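Gronwood Notes
Opinion

Leave the Machine Alone on Mondays

Sunday, October 1, 2023

I have a rule in my cell now and I got yelled at for it (nicely, but still), so I'm going to defend it in public. The rule is no adjustments before the first full set of runs is in. No loosening the wrist, no recalibrating because somebody has a feeling, no new finger pads because the old ones look sad. You wipe it down, you check the list, you run it, and then we talk.

Some background for the folks who don't come by our floor at Gronwood. I look after the cloth cell. It's the one where the gripper learns to deal with laundry, so small racks, baskets, towels and rags, and a whole lot of patience. We use a hand-held gripper for the teaching part, with the camera riding on it, and the same fingers go on the arm afterward. The arm is a Sidar. The controller is a Geum, and I have opinions about the Geum that would get this post taken down.

Cloth is the worst thing you can give a gripper, and it's also the best thing for finding out whether you've set one up right. A block will forgive you. You can be a little off on the closing force and a little off on the angle and the block still comes up off the table and everybody claps. A folded rag won't do that. If one finger pad is worn more than the other, the cloth slides toward the worn side and comes up as a corner when you wanted an edge. I love this about cloth! It's the cheapest test equipment we own.

So why do I want people to keep their hands off? Well, last spring we had a stretch where the thing kept dropping the second fold. It would pinch the front layer fine and lose the one behind. Somebody bumped the closing force. Somebody else, on the next shift, swapped the pads, and didn't write it down. Then I came in and saw the force setting was high and turned it back, because that's what I'd have told anyone to do. You can see where this goes. We had three people fixing one machine and every one of us was fixing a different machine.

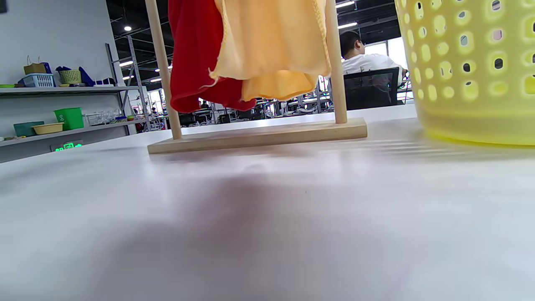 We lost 37 runs to that. I know the number because I had to go back and flag every last one as no good, and I did it on my own time with a cold sandwich. The real problem was a screw on the camera bracket. It had backed out a hair, so the camera sat low on one side and the whole picture was tilted compared to what the software expected. Two minutes with a hex key. Everything we'd done to the fingers was us arguing with a screw.

Now, the other side has a point, and I'll give it to them. When you've been around a machine long enough you can hear when it's off. I've got a coworker who can stand by the Sidar with a coffee and tell you the second joint wants attention, and be right. Why would you make a person like that sit through a full set before touching anything? Isn't that just wasting a morning?

Maybe. But I'd say a good ear should tell you where to look, and looking is free. Look all you want! Put a flashlight on it. Wiggle the cable where it comes through the wrist (gently, please, those are not cheap). Write down what you heard and what time it was. What I'm against is turning something before you know what it was doing when you left it alone. And obviously if it's grinding or smoking, or it's about to hurt somebody, hit the stop and forget everything I've said.

The other complaint I get is about the table. I make people put the props back in the same place before the check runs, and they think I'm being fussy. Same rack, same two cloths, basket where it goes. Yes, for the real runs we move everything all over, that's the whole idea, the gripper has to cope with whatever mess it's given. The check runs are a different animal. If you change the rack and the cloth and the pads all on the same morning and the numbers go bad, good luck to you. I also want the cloths replaced in pairs, and I want the old pair kept in a bag for a while, since a rag that's been grabbed a thousand times is a lot limper than a fresh one and you'd swear the gripper had improved overnight.

What I'd really like is for the tool vendors to help us out here. Our Gosby pads don't have any kind of wear mark on them. A tire has wear bars. My razor has a little stripe that fades! But a finger pad that costs more than my lunch for the week just gets slowly shinier until somebody decides it's done, and everybody decides differently. I've started scratching the install date on the back with a scribe, and that has settled more arguments than any meeting we've had.

Since the rule went in we've done 105 check runs, and the machine has been opened up 2 times outside the normal schedule. Both times there was a note, and both times I could tell the next shift exactly what had changed. One of those notes was "put it back, wasn't that." Best maintenance note I've ever read. I'd hang it on the wall if we had a wall that wasn't already shelves.

I've promised to look at the rule again in November, and if the morning crew can show me it's costing us more than it saves, I'll drop it. Bring the log, though. And whoever has the small hex key, the one with the blue tape on it, I need that back.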